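Sorting by colour is a waste of your evening

I have friends who sort their children's building bricks by shape. I have one friend, Zyanya Medrano, who sorts by shape and then by number of studs, in those little drawers people used to keep screws in. I love her and I would trust her with my passport, but I think she's wrong, and I think the people who sort by colour are even more wrong, and I say that as someone who did it for the best part of two years.

It started when my sister-in-law cleared her loft and handed us the lot. My son, who likes numbers more than he likes building, went through it over the summer holiday and announced a total of 3,417 pieces, not including wheels, because apparently wheels are a separate matter. Until then we'd had one modest tub that lived under the sofa. Suddenly we had a removals box splitting at the corners, and I did what anyone does in a panic. I went to Faulkner, the hardware place at the bottom of our road, bought a stack of plastic bins and gave every colour a home.

And it looked wonderful! I'll give it that. I took pictures, I sent them to people who hadn't asked, I put the bins along the shelf like a paint chart and stood in the doorway admiring myself. My husband said it looked like a shop. I took that as praise, though now I wonder.

Then the children tried to build something. The thing about a bin that's all one colour is that your eye has nothing to grab hold of. If you want a flat piece four studs long, and you're rummaging in a heap where everything is the same red, you have to find it by edges and shadows alone. A mixed heap is much kinder. You think "long yellow one", and up it jumps.
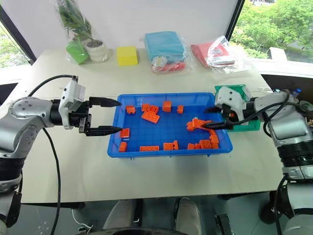
Colour also tells you next to nothing about what a brick is for. A child building a bridge doesn't sit down needing orange, she needs length, or something to go over the top, or two pieces the same height so the road isn't wonky. Open an orange bin and you get everything at once: a long brick by the wall, a small square one, one with a curved top, a skinny upright bit, all cheerfully orange and with hardly anything else to say to each other. In a blue bin they do look smashing, I admit, and with only a few in there you can spot what you're after. Tip in another 206 and come back to me.

Then there's the tidying. I had imagined that colours would make it easy, even for the little one, and she does know her colours. What I hadn't imagined was that every model would have to come apart completely before it could go away. A spaceship in six colours is six bins' worth of tidying. It used to be one swoop of the arm. By half past six, with bath time coming and somebody crying about a sock, nobody in our house has six bins in them. So the spaceships sat on the windowsill, and then on the stairs, and one of them spent most of August in the bread bin.

Merle Rewi next door runs the after-school club at Brevness, and she disagrees with me completely. She says colours give the small ones a way in, that a four-year-old who can't find the right shape can still find green, and that putting the green ones back is a job they're proud of. Fair enough. She also has a proper long table and a rule about shoes, so I don't think we're playing the same game.

What we do now is one big shallow box for nearly everything, and a jam jar for wheels and people, who do get lost. That's the whole system. It makes that awful crashing noise when they dig through it, and I've come to quite like it — it means they're busy. Zyanya came round last month and I watched her fingers twitch. Before she left she had quietly picked out all the hinges and lined them up on the arm of the sofa.

I put them back in the box when she'd gone.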